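Por qué los envases de la merienda son tan distintos

Ficha de lectura para 5.º de primaria. Materiales y alimentos.
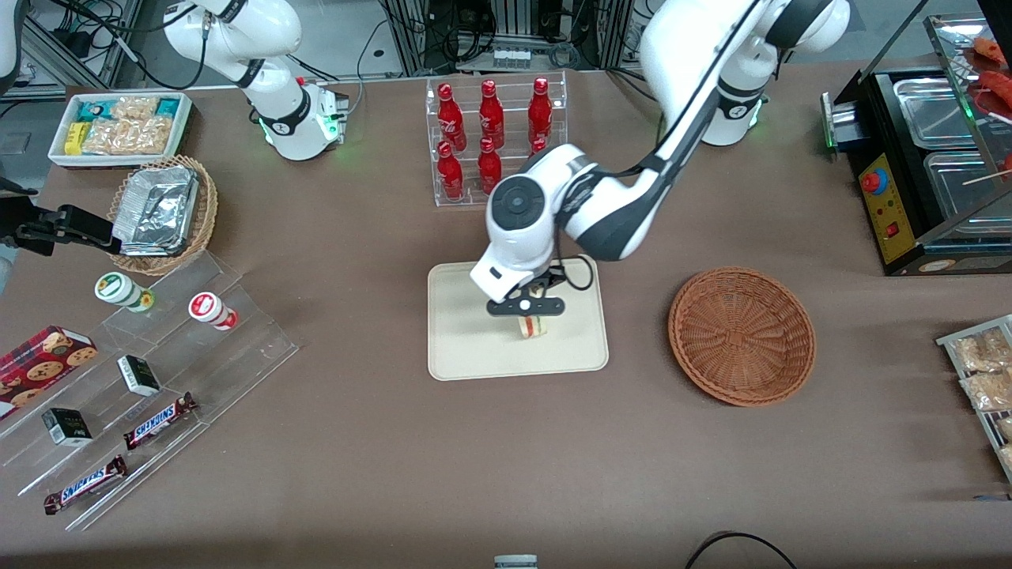 Un alimento empieza a cambiar en cuanto se prepara. El pan pierde agua y se endurece. Las patatas fritas hacen lo contrario: toman agua del aire y se ablandan. El chocolate se derrite si hace calor. Cada cambio tiene una causa, y cada envase se elige para frenar una o varias de esas causas.

Las causas principales son cuatro: el aire, el agua, la luz y los microbios. Los microbios son seres vivos tan pequeños que solo se ven con microscopio. Algunos sirven para hacer yogur o pan. Otros estropean la comida.

El papel de aluminio

El aluminio es un metal. Se obtiene de una roca rojiza llamada bauxita. Para fabricar papel de aluminio se pasa el metal entre rodillos hasta que queda una lámina muy fina, que se puede doblar con los dedos y conserva la forma del doblez. Por eso una tapa de aluminio se ajusta al borde de una bandeja sin pegamento.

La lámina no deja pasar la luz y, si está bien cerrada, deja pasar muy poco aire. También refleja una parte del calor. Un recipiente de aluminio con tapa mantiene la comida caliente durante más tiempo que un plato descubierto, aunque no la calienta por sí mismo.

Atención: el papel de aluminio no se mete en el microondas. Puede producir chispas.

El plástico transparente

Una bolsa transparente permite ver el contenido antes de abrirla. Es ligera y no se rompe al caer. Si está sellada, impide que entre la humedad, y los aperitivos siguen crujientes. El sellado se hace con calor: dos bordes de plástico se aprietan, se funden un poco y quedan unidos.

El inconveniente es la luz. Un plástico transparente la deja pasar, y la luz vuelve rancias las grasas. Los aperitivos con mucho aceite suelen venderse en bolsas opacas por este motivo.

Existe otro plástico transparente, más grueso y rígido, llamado acrílico o metacrilato. No se usa para envolver. Con él se hacen estantes con escalones y soportes para botellas. En un estante con escalones, los productos de atrás quedan más altos que los de delante y se ven todos a la vez.

El vidrio

El vidrio se fabrica con arena, sosa y caliza, fundidas en un horno a más de mil grados. Es impermeable: no lo atraviesan ni el agua ni el aire. Tampoco cambia el sabor de la bebida. Pesa más que el plástico y se rompe con los golpes, de modo que las botellas se guardan de pie y separadas. Un soporte con un hueco para cada botella evita que choquen.

El vidrio puede ser incoloro o de color. Se puede fundir y volver a usar muchas veces.

El cartón y los envoltorios

El cartón protege de los golpes. Una galleta es frágil, y la caja recibe el golpe en su lugar. Sin embargo, el cartón absorbe agua. Dentro de muchas cajas de galletas hay una segunda bolsa de plástico que se encarga de la humedad.

Las barritas de chocolate, como las Snickers, se venden en envoltorios individuales. Cada uno protege una sola ración, y las demás siguen cerradas hasta que alguien las abre.

La cesta de mimbre

El mimbre procede de las ramas jóvenes y flexibles de un tipo de sauce. Se trenza en húmedo, cuando se dobla sin partirse, y después se deja secar - entonces se vuelve firme. Una cesta tiene huecos entre las ramas y no puede aislar los alimentos del aire. Sirve para transportar y presentar cosas que ya llevan su propio envase, o para el pan que se va a comer pronto.

El bocadillo, un caso aparte

Un bocadillo pequeño combina un alimento seco, el pan, con un relleno húmedo. El agua del relleno pasa poco a poco a la miga. Si el bocadillo se va a comer enseguida, basta una bandeja. Si tiene que esperar, se tapa y se guarda en la nevera.

Experimento

Material: 3 galletas iguales, una bolsa con cierre, un trozo de papel de aluminio y un plato.

1. Mete una galleta en la bolsa y ciérrala.
2. Envuelve otra en el papel de aluminio.
3. Deja la tercera en el plato, sin tapar.
4. Espera hasta 5 días.
5. Parte cada galleta por la mitad y anota si cruje o se dobla.

No te comas las galletas del experimento.

Vocabulario

Impermeable: que no deja pasar el agua.
Opaco: que no deja pasar la luz.
Rancio: con mal olor y sabor, por el cambio de las grasas.

Texto: Cristóvão Leitão. Revisión: Mizanur Selvanayagam. Cuadernos Pruvine, 12 de febrero de 2021.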